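Subject: Re: [drilton-users] Segmenting two-handed demos for the toy bin task

> We are getting ready to train on the Linden household set and can't agree on
> how to cut the demonstrations. At present each recording is one episode, from
> the moment the operator picks up the grippers to the moment they are put down.
> Drilton loads these without complaint, but the policy hesitates whenever both
> hands are near the bin, and it sometimes closes on nothing.
>
> Questions:
> - Do you cut per object or per recording?
> - What do you do with the hand that is waiting?
> - Is there any point keeping demos where the operator changed their mind?
>
> We have around 900 recordings, so I would like to get this right before
> anyone starts labeling.

Replying to the list because we went through the same thing on Brophy in March. Our setup is close to yours: two hand-held grippers, one operator, a wrist view from each hand, no arm in the loop during recording. The task is clearing toys between a cloth and a green bin.

1. Cut per object, with overlap

One recording per episode was too coarse for us. The bin state changes with every toy, and the policy has to work out which part of a long recording it is in from a single wrist view. When the bin is mostly full, several stages look nearly the same. 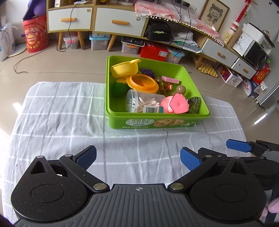 2. Put the start of the cut at the approach

We first cut at jaw closure, because closure is easy to find in the width signal. The resulting policy grasped well if you placed it over the toy by hand and otherwise drifted. Now the cut begins when the gripper starts moving toward the toy, and it ends 3 seconds after release. Consecutive cuts are allowed to share frames.

The approach matters most for flat, irregular things. With the starfish, the operator has to open wide, come down low and straddle the body before closing. If the jaws are too narrow on the way in, a pad lands on one of the arms and pushes the whole toy across the cloth.
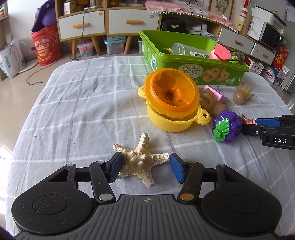
We therefore store the commanded width along with the measured width for the whole approach. If your export only keeps the measured value, check the lag. Ours was six frames behind the video until we fixed the timestamps in the Jenix converter, and that alone accounted for a good part of the "closing on nothing" behavior. I would look there before relabeling anything.

3. The waiting hand

Do not drop it. We tried masking the idle side and the policy learned to move it at random, which is what you would expect with no target there. Label it "hold" and keep its pose as a normal action. A hand that is gripping something while the other works is a different label, "hold-loaded". The two need separate treatment, since an empty hand can open freely and a loaded one can't.

Stacked toys are where this shows up. When one gripper is clamped on the orange piece over the yellow pot and the other has a toy of its own, both width channels carry information at the same time, and a labeling tool that assumes one active hand will get it wrong.

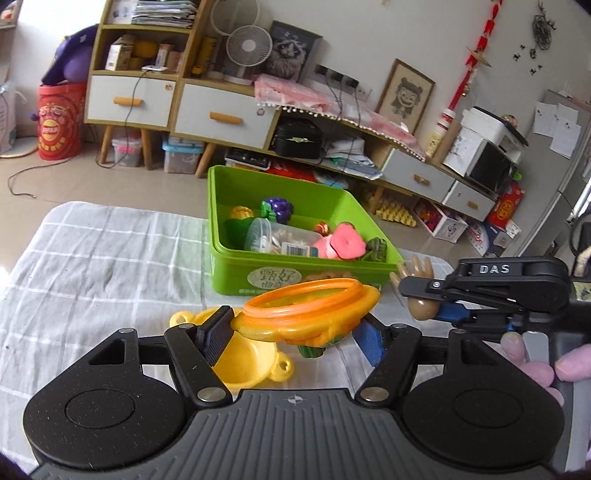 We ended up with two label tracks, left and right, on one clock. Drilton reads this if you set the track count in the task file. The default is one, and it silently discards the second. I filed a report and have had no answer yet.

4. Changed minds

Keep them if the operator recovers and completes the object. Throw out the ones where a toy goes out of both views and comes back in another place. On our side that removed 13 recordings, which is less than I had expected. Regrasps are worth having. Hovering without a decision is worth nothing, so trim it.

5. Surface and start pose

Vary the surface early. Our first batch had one table height, and the policy had clearly picked up the height as a cue. It stopped at the same level over anything lower. Repeating the task over a bed sheet helped, as did starting some demos farther back with the jaws already open.
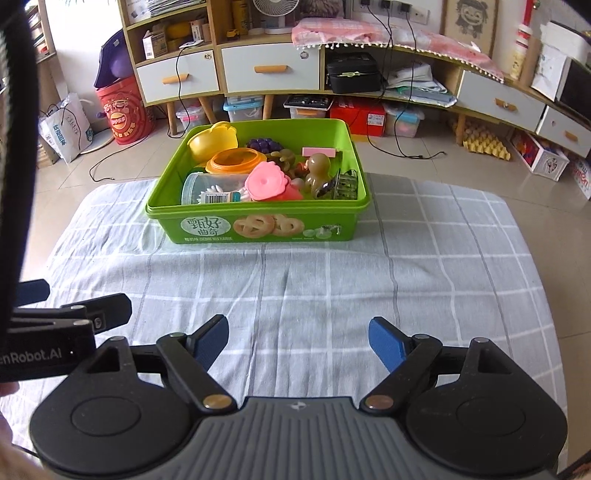

Full box on the checked sheet, jaws open.

Record the starting width in the metadata too. If every demo starts from open, expect trouble on the first run that starts closed.

The cutting script is in the Brophy repository under tools/segment. It assumes the Linden folder layout, so it should run on your set with only the path changed. Send me one raw recording off-list if the timestamps look odd and I'll run it through our version of the converter.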